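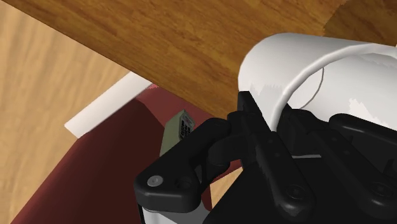

White cup against a brown wooden surface

Pestis is a television drama series created by Sheyla Guzmán and produced by Flunon. It is set in the fictional port town of Idcombe during an outbreak of an unnamed fever, and follows the family that runs the town's only boarding house. The series ran for two seasons and 25 episodes. Jhosep Apaza directed the first and last episodes of each season and was credited as a producer throughout.

Premise

The story begins when a cargo ship is refused entry at the harbor and anchors offshore. Three sailors row in at night and take rooms at the Hedegaard House, a boarding house on the waterfront. Within a week, one of them is dead and the town council has closed the only road out. Marta Hedegaard, who inherited the house from her father, has to decide whether to report her guests or hide them.

The first season covers the forty days of the closure. The second opens a year later, when an official inquiry comes to Idcombe to find out who let the sailors in. Much of the second season is told through testimony, and several events from the first are shown again from the point of view of other characters. The two versions do not always agree, and the series never states which is correct.

Development

Guzmán wrote the first draft as a stage play with four characters and a single set, the kitchen of the boarding house. The play was read in public once but was not staged. Flunon bought the rights after the reading and asked for a series of eight episodes. Guzmán delivered 13, and the order was changed to match. The scripts for the first season came to 618 pages.

The second season was ordered before the first had finished airing. It has 12 episodes. Guzmán wrote nine of them alone and shared credit on the other three with members of the writing staff. 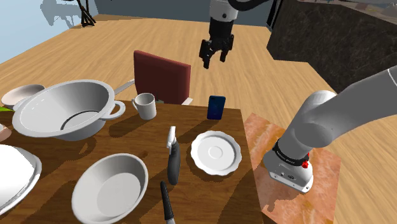
Table with pale dishes and a large light-gray bowl

Production

Filming on the first season began in May and lasted five months. The harbor scenes were shot on location in an old fishing port, and the interiors were built on a sound stage. The kitchen set kept the floor plan from the stage play, with one door to the street and one to the cellar, and many scenes in it were filmed in long takes with two cameras.

Apaza asked for no music in the first three episodes apart from songs performed by the characters. A score is heard for the first time at the end of the fourth episode, when the road is closed. The same theme is used over the closing credits from that point on.

The crowd scene at the town gate in episode nine was the largest shoot of the series. An open casting call for the scene drew 3,014 applications. Filming took four nights, one of which was lost to high wind. Material from that night's rehearsal was later used in the second season as part of a dream sequence.

Broadcast

Episodes were shown weekly in a late evening slot starting at 10 p.m. The first season was moved an hour earlier after its fifth episode and stayed there. A shortened version, with both seasons cut to ten episodes, was prepared for sale abroad. Guzmán did not take part in the edit and asked for her name to be removed from it. The short version leaves out the subplot about the harbor pilot and ends with the reading of the inquiry's report.

Reception

Reviews of the first season were mostly favorable. Critics praised the kitchen scenes and the slow pace of the early episodes, though some found the middle of the season repetitive. The second season divided reviewers more sharply. The repeated events were described by some as the best part of the series and by others as hard to follow without having recently seen the first season. The final episode, which has very little dialogue, was singled out in several year-end lists.
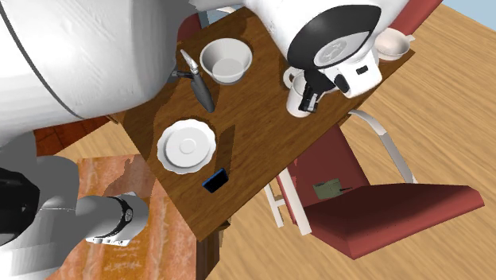

Is a third season of Pestis planned?

Guzmán wrote the series to end with the inquiry, and Flunon has not ordered any further episodes. An outline for a prequel about the building of the harbor was discussed during work on the second season but was dropped before any scripts were written.

Home release

Both seasons were released as a single set in their full length. Extras include a recording of the public reading of the play and a commentary by Apaza on the fourth episode. The short version has not been released on disc.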